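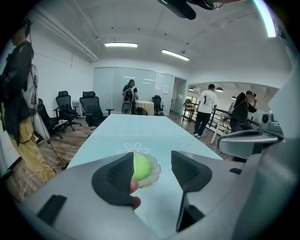
Photo: Idley Manipulation Software Group

Idley > Newsletter > Software > Perception and Control

Filed under: Release notes, long form

Skimix 7: contact timing, marker dropouts, and a stricter replay check

Skimix 7 went to all internal users on April 21, 2026. It replaces the January build, which will keep receiving fixes for the log reader and nothing else. Most of the work in this release is in the stage between raw gripper recordings and the training set: pose estimation, time alignment, segmentation, and the filter that decides which demonstrations the policy gets to learn from. The planner is unchanged apart from one default, described near the end.

The largest change is how the pipeline decides when a grasp begins. Earlier versions used finger width alone. The width signal was differentiated, smoothed, and thresholded, and the first sample below the threshold was marked as contact. That works on stiff objects. It does badly on a tennis ball, where the fingers keep closing after they touch, and the label lands late. A policy trained on late labels closes slowly and then squeezes hard.

Version 7 fits two line segments to the width curve and puts the contact label at the break between them. The fit runs over a sliding window and costs little. Where the residual is too high, the episode is tagged "contact uncertain" and sent to the review queue. Nothing is deleted automatically. The old threshold is still available as contact_mode: legacy, mainly so that older results can be reproduced.

Glass remains a problem on the perception side. A ball in a clear dish gives a good mask for the ball and an unstable one for the dish, and a glossy tabletop adds ceiling light reflections that the segmenter is happy to call objects. We tried a dedicated transparent-object model and dropped it, as it added latency and moved the errors to other places. The current approach is plain. The table plane is estimated once per session, any mask whose points fall below that plane is discarded as a reflection, and the dish is tracked by its rim only. Rim tracking fails when the gripper fingers cover more than half of the ellipse. In that case the tracker holds the last pose and raises its covariance, and the downstream code is expected to respect that. Two scripts in the tools folder did not. Both are fixed.

Calibration files from the January build load without conversion. Files older than that need to go through skimix-migrate first, and the migration now refuses to guess a missing lens model. It used to fill in a default, which produced poses that looked fine in the viewer and were off near the image corners.

Two-handed sessions get their own section in the config. Each gripper carries a fiducial marker on its base, and the overhead view uses the pair of markers to place both hands in one coordinate system.
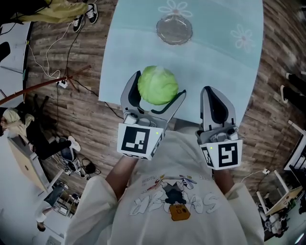
The weak point of this setup was always occlusion. When one hand passes over the other, or a large object such as a head of cabbage comes between a marker and the lens, the overhead track drops out. The old code interpolated straight across the gap. For short gaps that was acceptable. For longer ones it drew a hand moving in a straight line through whatever was on the table.

The new code bridges a gap with the gripper's own inertial and visual odometry, then distributes the error backward once the marker is seen again. Gaps longer than 5 seconds are not bridged. The episode is split at that point and both halves are kept if they pass the length check. Marker identity is also verified on reacquisition, which closes the bug where left and right could swap after the hands crossed.

We reran the full pipeline on 1,988 archived episodes before release. The comparison tables are on the Savchuk server under the release folder, with one row per episode and the old and new contact labels side by side. Anyone with a model in training should look at the rows for their own task before switching. Labels move earlier on soft objects and hardly at all on rigid ones, so mixed datasets will show an uneven shift.

The replay check is stricter. Every accepted episode is now run through Trokero, our kinematic simulator, with the joint limits of the target arm. Previously a trajectory could exceed a velocity limit for up to 10 consecutive samples and still pass. That allowance is gone. Expect a lower acceptance rate on fast two-handed motions - wrist rotation is the usual offender. Rejected episodes carry a reason code and the index of the first bad sample, so they can be trimmed or retimed by hand.

The planner default mentioned earlier is the approach offset, which is now measured from the fingertip pads instead of the housing. Configs that set it explicitly are not affected. Configs that rely on the default will stop closer to the object than before, and should be tested at reduced speed.

Known issues: the viewer still draws split episodes as one continuous line, and the review queue does not sort by residual. Both are scheduled for the next point release. Bug reports go to the Skimix tracker, with the session log attached and the config hash in the title.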